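Teaching Two Arms to Clear a Table: Final Report

Team Istara: Hortensia Carhuamaca, Darnell Obi, Hollis Pettigrew
Advisor: Dolores Mercado

1. What we proposed

In January we promised a policy that could set and clear a table for four. By the second advisor meeting it was a table for one, and Dr. Mercado suggested we stop shrinking the table and start collecting demonstrations. Most of this report is about the collecting, which ate the semester.

2. Task and setup

The operator drives both arms by teleoperation while we record the joint positions and the camera streams. One episode is one object moved from one place to another. The objects are plates, a bowl, a dish rack, a tray and a lemon. Hollis argued for a second lemon on statistical grounds and was outvoted.

The table is covered in brown paper and taped into a grid so we can write down where things start. We call the cells by letter and number, like a chessboard, except that two of us count from the left and one of us counts from the right. This was discovered late. Darnell wrote a script to fix the affected logs and would like it mentioned that he was not the one counting from the right.

3. Collection protocol

Each session began with a start sheet: object, cell, orientation, goal. We drew the start cells at random after noticing that left to ourselves we put everything in the middle. An episode was kept if the object reached its goal and the operator did not say anything regrettable into the notes field. Drops were kept too, in a separate folder named Busov, after the baseline we were trying to beat.

We set a cap of 100 episodes per operator per object, mainly to protect the wrists of the operators. Hortensia hit hers first on the bowl and was insufferable through lunch.

Final count: 2,123 episodes kept, 140 drops. Plates account for most of the drops. A flat plate gives a gripper very little to hold, and the rim grasp takes patience that runs out at different times in different people.

Table view from the head camera, then two wrist views: the grid, and a plate with the fingers open at its rim. 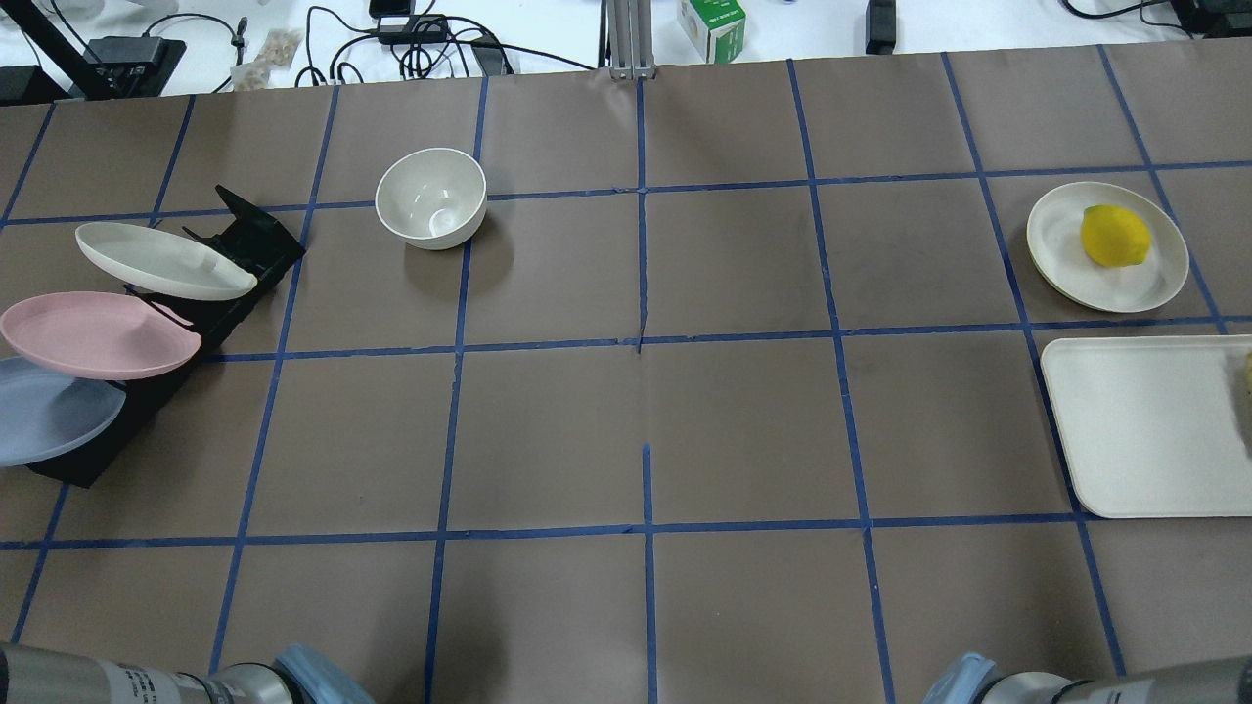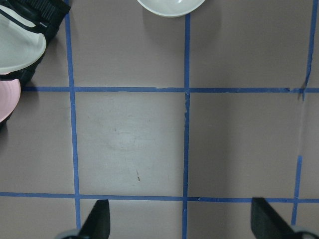
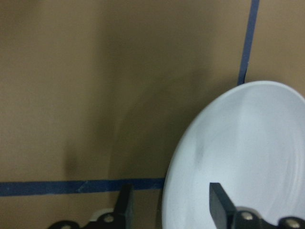 4. Problems with the data

Operator style leaks in badly. A small classifier could tell the three of us apart from the joint traces alone, and it spotted Hollis almost every time — he approaches every object as if it might bolt. We mixed operators within each batch, which helped some.

Tape was a running chore. It lifts at the crossings, and we patched it between sessions, so the grid in early episodes does not quite match the grid in late ones. We chose to call this visual variation.

Six episodes have the wrong goal written down. We know which six, and they have been removed. There may be a seventh.

5. Next steps

Barrett Pruitt's group takes over the dataset next term and will train on it properly. The start sheets are in the blue binder. Please count from the left.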